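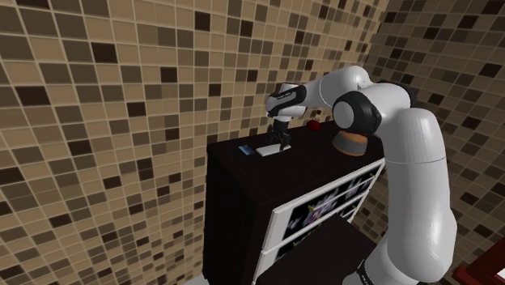 Dark brown, very nearly black, the kind of chest of drawers I used to walk right past.

July 6, 2021

I grew up in a house where all the furniture was dark, and I swore up and down that I would never live that way myself. My mother had the big sideboard and the bed with the headboard like a church door, and on winter afternoons the whole upstairs seemed to be leaning in on you. So when I got my first apartment I bought everything pale. Pale table, pale shelves, a pale rug that lasted until my brother came over with a meatball sub.

Well, I'm 50 now and apparently my mother's daughter after all, because this February I went and bought a dark bedroom set from Bohumila Ondrejka, who was moving out of the big place on Kandpal Street and wanted it all gone in one go. I only went over for a lamp! (I did get the lamp, too. It hums.) She wouldn't take a penny over $87 for the set, and she threw in a bag of old curtain rings that I still haven't found a use for.

Getting it up the stairs took most of a day. Min-kyu Baek brought his van and Dae-han Yeom brought his bad knee, and the two of them argued on the landing about whether the bed rails would go around the corner standing up or lying down. Standing up, if you ever need to know. I fed them dumpling soup afterward and we all sat on the floor because there was a mattress across every chair.

Then came the walls. My bedroom had been yellow since before I bought the house, a sort of margarine yellow, and next to the new furniture it looked terrible. I brought home seven little cards from the paint store and taped them up by the window, and for two weeks I'd go stand in front of them with my coffee and change my mind. Su-bin Choo told me to quit looking at the whites with pink in them. She was right, but I had to try one anyway, and there is now a patch of it behind the door that I'm going to pretend is a surprise for the next owner.

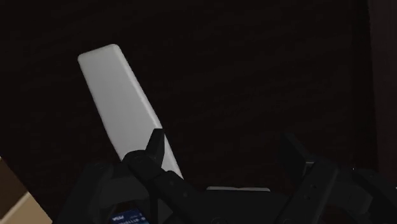
A soft gray-white against something very dark with a bit of red in it. I keep coming back to this pairing.

What I settled on was a quiet white with some gray in it, two coats, and a third on the wall where the yellow kept coming through. I love it in the mornings. At night it goes a little chilly, so I put a warmer bulb in the humming lamp and moved the green quilt down from the attic, and that helped a lot.

My mother came to see it last month. She ran her hand along the headboard, asked what I'd paid, and told me I'd need to dust twice a week or it would show. Then she took a nap on my bed for an hour and a half with her shoes lined up on the rug.

The hallway is next, and it's yellow too. If any of you have managed to paint above a stairwell without renting a special ladder, please tell me how in the comments. Bo-ram says to hire someone, but Bo-ram says that about everything.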